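29/09/2022

Continuação da arrumação dos cartões e das peças pequenas. Da última vez ficou decidido deixar de usar a caixa de sapatos (tudo misturado, cartões de acesso com cartões de visita de fornecedores) e passar para porta-cartões com bolsas de plástico. Hoje foi dia de experimentar a sério, com a bancada limpa e tempo para isso.

Material de partida:

- porta-cartões verde-menta, capa a imitar pele, costura clara a toda a volta
- cartões da gaveta da Andon (fornecedor antigo, metade já não serve)
- cartões da Ircombe e da Alaoui, misturados com etiquetas de armário
- saquinhos transparentes para as peças avulsas
- um recipiente de plástico transparente, mais ou menos quadrado, para o que fica à mão

Primeira hora só para separar. Saíram 37 cartões para guardar, o resto foi para reciclar ou para triturar. Os que têm banda magnética foram para o triturador, incluindo os do edifício antigo. Os de visita repetidos foram fora sem mais conversa, ficou um de cada empresa.

**Critério adotado**

1. Acessos e cartões de máquina à frente.
2. Fornecedores ativos a seguir, por ordem alfabética.
3. Garantias e cartões de série no fim.

O critério 2 ainda dá discussão. Por ordem alfabética a Mamident fica quase no fim e é a que se consulta mais vezes. Por agora mantém-se assim, para não haver exceções. Se em dezembro continuar a incomodar, muda-se.

**Peças avulsas em saquinhos**

Depois dos cartões, os saquinhos. A regra que já usávamos para os parafusos aplica-se aqui também: um tipo de coisa por saquinho, etiqueta virada para fora, ar tirado antes de fechar. Com o ar lá dentro não empilham e a gaveta não fecha.

Tampo desimpedido ao centro e o recipiente transparente à esquerda, para não andar com o braço por cima do que já está separado.

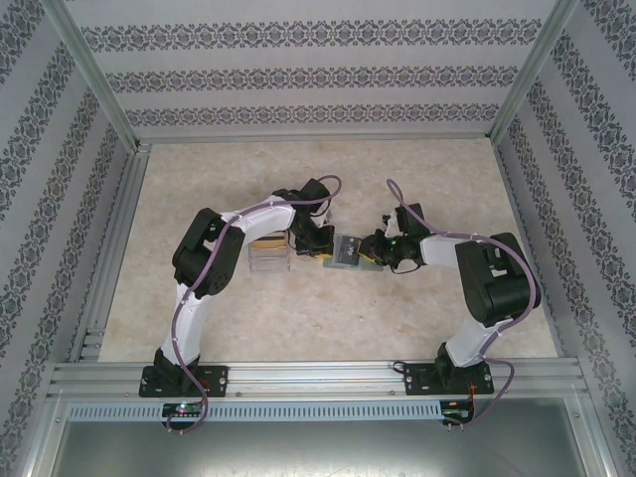
*Pacotinho transparente com a peça cinzenta escura lá dentro. Recipiente à esquerda.*

Nota sobre o tampo: o acabamento a imitar pedra, em creme e castanho claro, é bonito mas mau para isto. Um parafuso pequeno ou uma anilha latonada desaparece no desenho. Passar a mão pela superfície no fim, sempre. Para peças miúdas vale a pena pôr uma folha branca por baixo, A3 chega. Fica a proposta de comprar uma base lisa, de cor única, de preferência que não escorregue.

Outra coisa: plástico transparente sobre tampo claro perde-se de vista com facilidade. Já deitei fora um saquinho vazio que afinal tinha um fusível. Daqui para a frente, saquinho sem etiqueta não sai da bancada, nem para o lixo.

Etiquetas: as de papel autocolante não agarram bem nestes saquinhos, levantam nos cantos passados uns dias. As de vinil que sobraram da encomenda 1642 agarram. Há pouco mais de meia folha, chega para esta gaveta. Escrever com marcador permanente de ponta fina e deixar secar antes de mexer, o de ponta média borra.

**Porta-cartões**

Fica de pé sozinho se for um pouco aberto, com as bolsas em leque. Fechado e de pé tomba, deitado ocupa meia gaveta. A posição de trabalho é portanto de pé e aberto, e dá jeito para procurar: vê-se logo a que distância da capa está cada bolsa.

As bolsas são de plástico translúcido, foscas. Protegem, mas não se lê nada através delas a não ser letra grande e preta. Para os cartões de acesso não faz diferença, conhecem-se pela cor. Para as garantias faz, porque o número de série vem sempre impresso a cinzento e minúsculo. Solução provisória: escrever o número numa tira de papel branco e metê-la na bolsa à frente do cartão.

As bolsas novas vêm coladas umas às outras. Convém separá-las todas antes de começar a encher, senão salta-se uma sem dar por isso e a ordem fica trocada. Aconteceu-me à primeira e tive de refazer a partir da bolsa 14. O que resultou melhor foi segurar o conjunto por baixo e soltar as de cima com a ponta do dedo, a começar pela da frente.

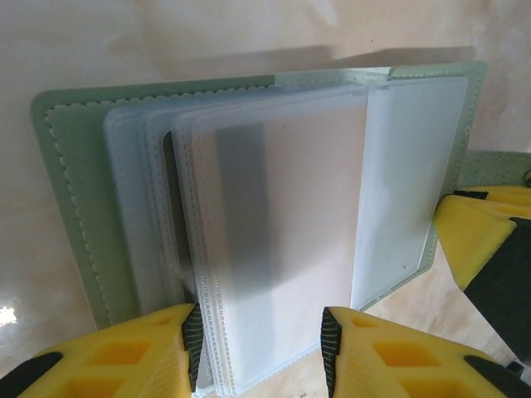 *Porta-cartões aberto e de pé, bolsas seguras por baixo. Vê-se a costura clara da capa à esquerda.*

Observações depois de encher:

- Um cartão por bolsa entra bem. Dois entram à força e a bolsa fica bojuda, o que empurra as vizinhas.
- Cartões de papel grosso entram pior do que os de plástico. Arredondar os cantos com a tesoura ajuda.
- Com tudo cheio a capa já não fecha direita – fica uma folga do lado das bolsas. Um elástico largo resolve, mas marca a capa.
- As bolsas do meio são as mais difíceis de alcançar. Pôr aí o que se usa menos.

Este último ponto choca com a ordem alfabética. Fica anotado, não mexi.

Tempo: 10 minutos para arrumar os cartões de acesso, muito mais para os fornecedores, quase tudo gasto a decidir o que ainda serve. A arrumação em si é rápida quando a triagem está feita. Da próxima vez fazer a triagem num dia e encher noutro.

**Onde ficou cada coisa**

| Coisa | Lugar |
|---|---|
| Porta-cartões verde | gaveta de cima, lado direito |
| Saquinhos etiquetados | gaveta do meio, em pé, etiqueta para a frente |
| Saquinhos por etiquetar | tabuleiro ao lado da impressora |
| Cartões Andon por confirmar | envelope castanho, prateleira |
| Folha de vinil para etiquetas | capa de argolas, bolso de trás |

**Por fazer**

- [ ] Confirmar se ainda há contrato com a Andon. Se não houver, o envelope vai inteiro para reciclar.
- [ ] Pedir à Ircombe cartão com o contacto novo, o que temos tem o número riscado à mão.
- [ ] Ver se há bolsas mais transparentes do mesmo tamanho, só para as garantias.
- [ ] Base lisa para a bancada.
- [ ] Copiar o índice dos cartões para a folha partilhada. Está a lápis na contracapa deste caderno.
- [x] Deitar fora a caixa de sapatos.

Quem tirar um cartão de acesso deixa um papel na bolsa com a data. Os da Alaoui não saem da gaveta sem avisar, só há um de cada e a segunda via demora.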